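3.2 Small objects and the words people find for them

One of the real pleasures of this study was hearing how quickly people stop using the proper name of a thing. Give someone a plain household item, ask them to tell a partner in another room about it, and within a few turns "the flat round one with the rings" has become simply "the swirl". We collected 400 of these short exchanges in Cindodton and Betgate, and hardly a page of the transcripts goes by without a shortening of this kind.

Pairs talked over a voice link and could not see each other. The speaker had the item on a table; the listener had to draw it. Each pair went through 4 rounds with the same items, so that we could follow a name from its first long-winded form to whatever it settled into. Following Jayawardena, we call the first form the opening description and the last one the settled name.
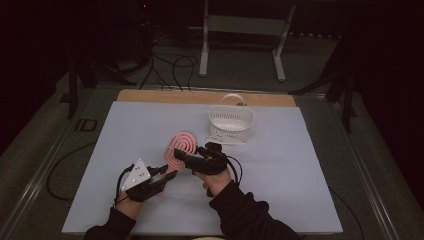 Figure 3. The pink item with the ring pattern, held above the covered table.

Pattern was a wonderfully rich source of names. Speakers who began with colour nearly always dropped it by the third round, while those who began with a likeness ("a snail shell", "a rolled-up sweet") kept the likeness and lost everything else. Rosero found the same for drawings of faces, and we were delighted to see it hold for things as ordinary as these.

Ridged and pleated surfaces behaved quite differently. For the white ribbed cup, speakers reached for food: cake cases, pastry, crinkle-cut chips. Listeners accepted these at once, even when their drawings showed that they had something rather different in mind. The two people had agreed on a word well before they had agreed on a shape – a gap we return to in Section 5.

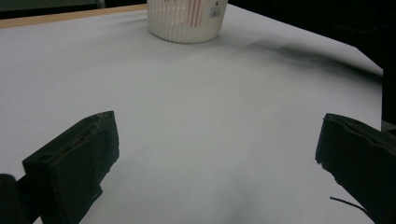 3.3 Items that already have a name

We expected little from items with an everyday name, and we were happily wrong. "Hairbrush" is available to everybody, yet it did not end the talk. Speakers went on to the pins, the tips and the curve of the rim, and several of these details found their way into the settled name.
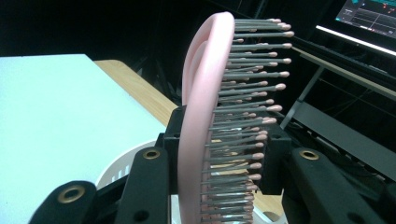

Figure 4. Pink hairbrush seen from the side, with round-tipped pins.

Tania Wijesinghe, who coded the Betgate recordings, noticed that "bobbles" came up again and again for the tips of the pins. Sewwandi Miah then found it in the Cindodton set too, often as "the bobbly brush". We love this example: the noun was there from the start, and speakers still built something new on top of it.

Between rounds the speaker sat for a short while before the next item was named. Talk in these pauses was left in the transcripts, and it is full of old names being tried out again for fun.

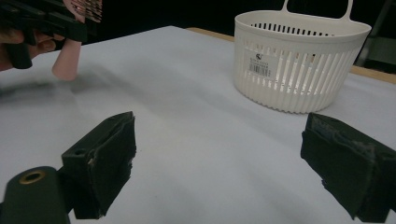 3.4 Coding the settled names

Each settled name was given one of 3 labels: likeness, part or use. Where a name fitted two labels, as "bobbly brush" does, both coders marked the word carrying the stress and we took that as the main label. Remaining differences were talked through with the recording playing, and the agreed label was entered beside the original two.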